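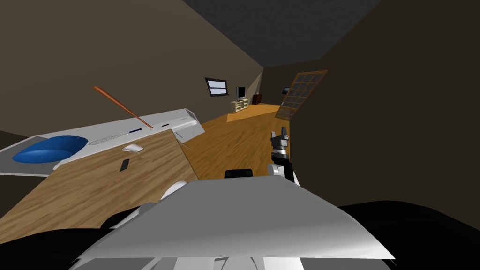
The robotics club at Komthorpe College held its spring open afternoon in May, and I went along with a group of parents and teachers from the district. There were 26 of us, split between two rooms on the second floor of the Nikzad building.

The club has 7 members this year. Their project is called Plevcombe, and it is a set of household tidying tasks for a two-armed robot, all run in simulation. The students build the rooms on the computer, place the furniture and the small stuff, and then write the code that moves the arms. They are getting it ready for the Palonen Cup, a student contest held entirely in software. Teams get 3 rooms they have not seen before and a fixed time in each.

We started with a short talk on how a run is scored. Points come from finding the right item, closing the gripper on it and putting it where the task sheet says. Knocking something off a desk costs points. The club has logged 3000 practice runs since the fall, and one student showed us how they sort the failed ones by cause. Most were bad grasps – the arm gets to the right spot and the fingers close at the wrong angle.
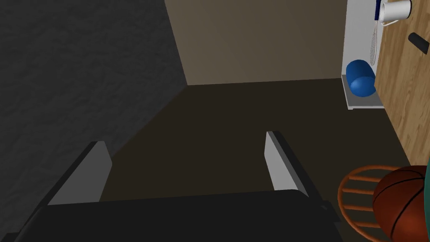

After that we could sit down at the machines. Visitors were allowed to drive one arm with a game controller, which was harder than I expected. Depth is the main problem. I spent most of my turn reaching past things.

The questions afterward were mainly about cost and time. The club meets twice a week after class and uses the school's regular lab computers. New members need one term of programming. Sign-up forms are at the front office, and parking is behind the gym.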